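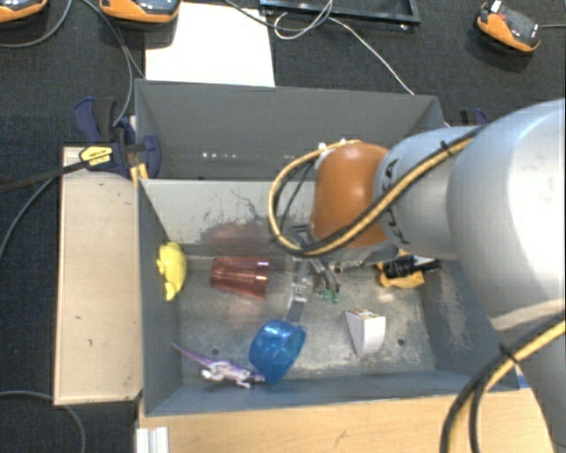
Lorstead Rivers and Coast Group: discussion list archive

Subject: Re: Draft objection, Casuneck discharge permit
From: Salvador Correia
To: rivers-coast list

Shufen,

Thanks for the draft. I have read it against the application and the two annexes. Comments follow your points, quoted below.

> 1. The applicant asks for a daily limit of 4,000 cubic meters at the
> Casuneck outfall. The present permit allows 2,096. I think we should
> say plainly that this is close to double and that the application
> does not explain the need for it.

Agreed on the figures. The second half needs care. Annex B does give an explanation, on the page after the site plan: the Marinho works would be closed and its flow piped to Casuneck. What is missing is any record of the flow at Marinho. I would write: "The application attributes the increase to the closure of the Marinho works but supplies no flow data for that site." The agency can check that sentence in two minutes.

Please also state that the limit is for dry weather. The storm overflow has its own condition (condition 7 in the present permit) and the draft runs the two together in the third paragraph. If we leave it like that, the reply will deal with our mistake and skip the question.

> 2. Mixing zone. They have drawn it as a circle 800 meters across,
> centered on the end of the pipe. The ebb runs hard to the south there
> and I can't believe the plume is a circle.

It won't be. A circle is allowed in a first screening, but the guidance asks for a tidal model when the zone comes near a shellfish bed, and the Grekside beds are to the south. Ask for three things under this heading: the model run for a spring ebb, the same for a neap ebb, and the bacteria decay rate used. The decay rate matters most in winter. Cold water and low light keep the counts up for longer, and the only rate quoted in the annex is a summer one.

I would drop the sentence about the applicant "hiding" the plume. We can't show intent and don't need to.

> 3. Sampling. They rely on 151 samples. That sounds like a lot to
> a reader who doesn't look at the table. Nearly all of them are from
> the two stations north of the pipe.

This is your strongest point and it should go first. I went through the table and got the same result. The stations to the south were sampled in May only, on what looks like a single survey. No winter sample exists for any station near Grekside. I suggest putting the table in as an appendix with a column added for distance and direction from the outfall, so that the gap can be seen without a map. Keep their station numbers. Do not renumber.

> 4. Do we want to say anything about eelgrass? I have the old survey
> but I am not sure how far it can be trusted.

Mention it, in one paragraph. The old survey used a drop camera on fixed lines and gives cover classes, so it can't be compared directly with the applicant's figure, which comes from aerial photographs. What it can show is that eelgrass was present inside the proposed mixing zone. Nitrogen load is the route by which the discharge would affect it, and the application gives nitrogen as a concentration only. Multiply by the flow and the load rises in step with the limit, unless treatment is improved. I could find no commitment to that in the text.

> 5. Length. It is at nine pages and I can't see what to cut.

Cut section 2 (history of the outfall) to a paragraph. Cut the newspaper quotations. Move the legal references to footnotes, with paragraph numbers. That should bring it to six.

A smaller matter: the grid reference on your first page has the easting and northing swapped. It puts the outfall in a field inland of Lorstead.

Submissions close at 5 p.m. on the last day of the period, and the portal takes one file only, so the appendix has to be merged before upload. If you send me the next version I can do the table and the merge. Anyone else on the list with winter readings from the Grekside side, even temperature and salinity alone, please send them to Shufen directly with the date, time and state of tide.

Salvador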